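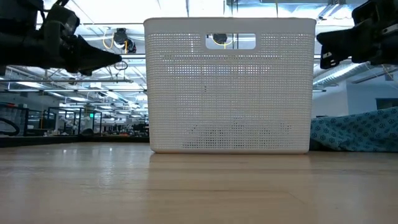 Two arms, one basket: does pausing before contact help? (long, sorry)

gripper_gumboot
Posted 4:10 pm

Hi all, been lurking since March and finally have something worth arguing over. We've been training a two-arm policy on laundry tidying. Cloth goes in the basket, basket gets moved to the other end of the table. The cloth half is coming along nicely. The basket half has been driving me up the wall, so I spent a fortnight on only that.

The method is dead simple. When we teleoperate the demos, both grippers come in high, one each side of the basket, and then hold still for a beat before either one touches the rim. We call it the hover. I had 300 demos with the hover and 300 without, same basket, same cloth, same operators. Trained one policy on each (same settings, 3 seeds apiece) and ran them back to back.

The hover policy was clearly better at the two-handed lift. The other one kept grabbing with the left first and dragging the basket sideways before the right had got there, which is a pain on a slick tabletop. The hover one mostly closes both sides together. I'm pretty chuffed!

Would love to hear if anyone's seen the same thing, or if I've fooled myself.

torque_wench_ns
Posted 4:52 pm

Nice work, but I'm going to be the grump. How long is the hover? If your no-hover demos are shorter, the two sets don't have the same number of frames near the rim, and near the rim is where all the learning happens. You might be measuring "more data around contact" and calling it a pause.

gripper_gumboot
Posted 5:05 pm

Fair call. I matched on demos and didn't match on frames. The hover set is longer overall. Bugger.

kurari_kev
Posted 5:31 pm

We tried something like this on our Kurari setup with a crate and got the opposite. The policy learned to hover and then never stopped hovering. It would sit there over the crate like it was waiting for a bus. If the operator's still, the camera view is the same for ages, and the network has no way of knowing when to go. We ended up trimming every pause out of the data and things improved straight away.

What are you using for history? One frame or several?

gripper_gumboot
Posted 5:44 pm

4 frames. And yep, I've had a few of those stalls, maybe more than I let on in the first post. They usually come good by themselves after a bit, and I'd been scoring them as successes if the lift happened before the timeout.

torque_wench_ns
Posted 5:50 pm

That's a pretty generous timeout then :)

TheerawatS
Posted 6:38 pm

Theerawat Sangkhawat here, I did the annotation on the Clirkura basket set before I moved on. I don't think kev and the OP disagree as much as it sounds. A short pause lines the two arms up in time, and a long one teaches the policy to do nothing. In our set the operators had different habits, and the long pausers hurt us every time we included them.

Try cutting each hover down to the same short length and retraining. You already have the demos, so it costs you compute and an evening.

Also, does the cloth stay put while you do the basket runs? Ours was bunched right up against the side and one gripper would catch it on the way down.

gripper_gumboot
Posted 6:59 pm

It's right up against the basket on the right, patterned blue thing, all scrunched up. I left it there on purpose because the full task starts messy, but I take your point -- it only ever makes trouble for one arm. I'll do a batch with it on the left.

kurari_kev
Posted 7:12 pm

What about the holes? A white basket that's nearly all little square perforations gave our depth sensor absolute fits. We gave up on depth and went colour only.

gripper_gumboot
Posted 7:20 pm

Colour only here too, for the same reason. Glare off the wood is the bigger headache for us, the overhead lights bounce straight up at the low camera.

torque_wench_ns
Posted 7:41 pm

Matte mat under the basket?

gripper_gumboot
Posted 7:46 pm

Boss wants it to work on a bare table. I've asked.

Okay, plan is: trim the hovers, match the frame counts, score stalls separately, and move the cloth around. I'll rerun the lot and post the numbers, even if kev's right.

kurari_kev
Posted 7:49 pm

Screenshotting that last bit.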